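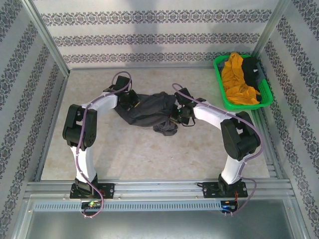 Both grippers on the grey cloth, basket at the back right

Two arms pulling against each other on cloth
Posted by Ming-te Tu

Each arm has its own planner and its own position controller. Once both grippers have hold of the same cloth, the motor currents climb until the left arm faults, usually within 8 seconds. Single-arm picks into the basket are fine. Is this a planning problem or a control one?

Yuk-lan Peng
Control, mostly. Two stiff position loops joined by a cloth will fight over any calibration error. Plan both arms as one group with a fixed distance between the grippers, then put one arm in impedance mode and let it follow. Check that both trajectories use the same clock too. Mine were 27 ms apart and that was enough to trip it.

Régis Cordier
Lower the speed. Worked for me.

Rosalinda Belmonte
Agree with Yuk-lan. Slowing down only delays the fault if the target distance is longer than the cloth between the grippers. Log the current on both arms and stop the outward move when it starts to rise.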